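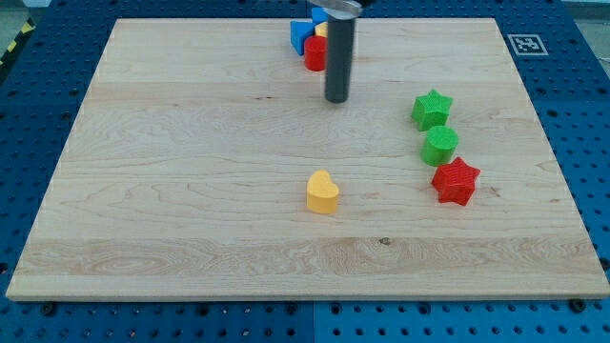
## 2. First oiling and everyday care

Read this section before you put a new piece of wooden kitchenware to use. It covers boards, spoons, bowls and rolling pins. It does not cover bamboo, cork or anything with a varnished finish, and if you are unsure what finish a piece has, let a drop of water sit on it for a few minutes. If the drop soaks in and leaves a dark mark, the wood is bare or lightly oiled and you can carry on. If it sits there in a bead, the wood may be sealed, and oil will mostly lie on top and go sticky.

The Pelura kit contains a bottle of mineral oil, a tin of wax paste, a sheet of 400 grit paper and a cotton cloth. You can do the whole job without the wax. We supply it because people ask for it.

### 2.1 What oil does and does not do

Oil slows down the rate at which water gets into wood. It also darkens the grain a little, and many owners like that. Our own labels used to say that it "seals and protects for life", which was nonsense, and the wording was dropped when Pelura moved to Lollomville. No rubbed-in oil seals a board for life. It wears off with washing and has to be put back.

You may also read that oil kills germs, or heals knife cuts. We have seen no reason to believe either. Wash the wood properly and treat the oil as a separate matter.

**Note:** Olive and sunflower oil are often suggested online. They stay soft in the wood and can smell rancid after a while. Walnut oil does harden, given enough time, but it is a poor choice in a house where anyone has a nut allergy.

### 2.2 Before you start

1. Wash the piece in warm water with a little washing-up liquid and rinse it.
2. Wipe it with a towel and stand it on edge, with air reaching both faces. Leave it overnight at least. Thick pieces need longer, and a board that feels dry on top may still be damp inside.
3. Run your palm over the surface. New wood often feels furry after its first wash. If yours does, rub it lightly with the 400 grit paper, always along the grain.
4. Wipe off all the dust with a barely damp cloth and let the piece dry again.

If the wood still feels smooth after washing, skip step 3. Some guides insist on sanding every new board with a whole set of papers, coarse to fine. On a board that left the workshop smooth, that is a lot of dust for very little gain.

**Caution:** Do not dry wood in an oven, on a radiator or in strong sun. Fast, uneven drying is a common cause of warping, and oiling afterwards will not flatten it.

### 2.3 Putting the oil on

1. Stand the closed bottle in a bowl of warm tap water for a few minutes. Warm oil spreads more easily. Claims that it sinks in far deeper should be taken with a pinch of salt.
2. Pour a small pool onto the wood and spread it with the cloth. Work along the grain.
3. Do the underside and the edges as well. End grain drinks far more than the faces do, so go back to it when it looks dull.
4. Leave the piece standing on edge overnight. Our test pieces were left for nearly 17 hours, though that was down to working hours and there is nothing special about the number.
5. Wipe off whatever is still on the surface. Keep wiping until a clean bit of cloth comes away almost dry.
6. Repeat once. A third coat does no harm, but we could not tell the difference by the end of the first month.

**Note:** If you are using the wax paste, put it on after the final coat of oil has been wiped. Use less than looks right. Leave it for a short while, then buff it. A waxed surface will shed water nicely for a few washes, and then it won't.

**Caution:** The oil in this kit does not harden and the cloth may be washed and kept. If you use linseed, tung or another hardening oil in its place, spread the used cloth flat outdoors to dry, or soak it in water before disposal. A crumpled cloth soaked in hardening oil can heat up and catch fire by itself. This one is not an old wives' tale.

### 2.4 Everyday use

- Wash both faces, even if only one was used.
- Never leave wood to soak, and keep it out of the dishwasher.
- Store boards upright – a board left flat on a wet worktop will often cup.
- Rub onion and garlic smells with salt and half a lemon, then rinse. It helps a bit. Strong smells fade mostly by themselves.

Ignore any calendar that tells you to oil monthly. Repeat the water-drop check now and then, and oil when the drop soaks in. A board used daily may want it often, a cake board hardly ever.

### 2.5 Refills and other makers' products

The refill bottle is part number 423. The Fomusov and Halim food-grade mineral oils may be used in its place and, as far as we could see, behave in the same way. Check that the label says the oil is suitable for contact with food. Words such as "natural" and "pure" tell you nothing useful on that point.

Do not mix a refill with old oil of a different kind in the same bottle. Keep the cap on and store it away from the cooker. For cracks, loose joints and deep stains, see section 3.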